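**Notebook, kitchen team – August, 4:40 pm**

Picked up where Linnea Bakke left off. Her handover note said "packet thing mostly fine," so I set aside the afternoon.

Student build for the Trakholm challenge: arm goes to the cutting board, takes the small packet, puts it down by the toaster oven. Speed cap is at 300 now. Linnea had 295 and no memory of why.

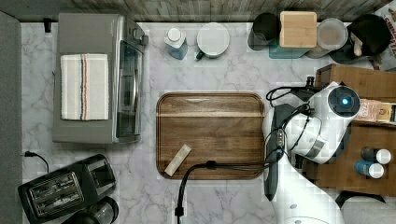
*Counter from overhead, arm by the board, packet near the lower left corner.*

Ran 40 tries with the old grasp settings, then changed the approach height by 5 mm and lost my enthusiasm for a second 40. Pale packet on brown wood ought to be an easy find. The planner still likes to come in across the juice groove, and I still don't.

Cable: the black one goes over the lower right part of the board. Reroute before the next session – Borghild Westerberg has asked twice, the second time in writing.

To do:

- redo the overhead calibration
- move the towel off the toaster oven
- ask Borghild which Hedlund script is the real one (there are two "final" folders)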